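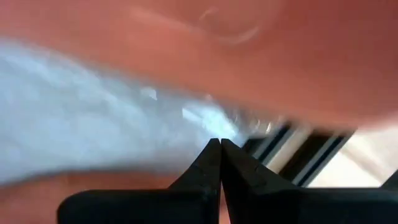
Nabila El Sherbiny asked whether fast wrist motion should be filtered out before release, as it was in the first Trornik set. It has been kept. Episodes are dropped only when the joint log has gaps or the operator aborted, and blur is left to the user to handle.

# Trornik hand-guided set

Wrist-camera video and joint logs from manual demonstrations on the Kultemel bench arm. Operators either moved the arm by hand or drove it with the Steletti remote handle. The `mode` field says which.

## Contents

- `episodes/` – one folder per demonstration
- `wrist.mp4` – video from the gripper camera
- `joints.csv` – joint angles, gripper opening, timestamps
- `meta.yaml` – operator initials, mode, task, outcome

There are 34 tasks, recorded by five operators. A typical episode lasts around 9 seconds.

## Collection

In `hand` mode the arm is gravity-compensated and the operator holds it behind the wrist. The gripper is worked by a foot pedal. In `remote` mode the handle sets the gripper velocity, and a trigger closes the fingers.

Operators were told to move at their own speed. Remote episodes are slower and contain more pauses.

## Known problems

1. Gripper opening drifts in `hand` mode after a long session. Re-zero from the first closed reading.
2. Video and joint clocks differ slightly. Use `offset_ms` in `meta.yaml`; do not align by eye.
3. Exposure is automatic, so bright areas may wash out.
4. `outcome` was entered by the operator and was not checked by a second person.

## Splits

Split by operator, never by episode. The held-out operator is listed in `splits/test.txt`. The September recordings used a different pedal and are stored under `extra/`.

## Changes

3/19/21: corrected `mode` for 3 episodes (Loubna Morsy). No video files changed.

Questions about the logs go to Said Kamel.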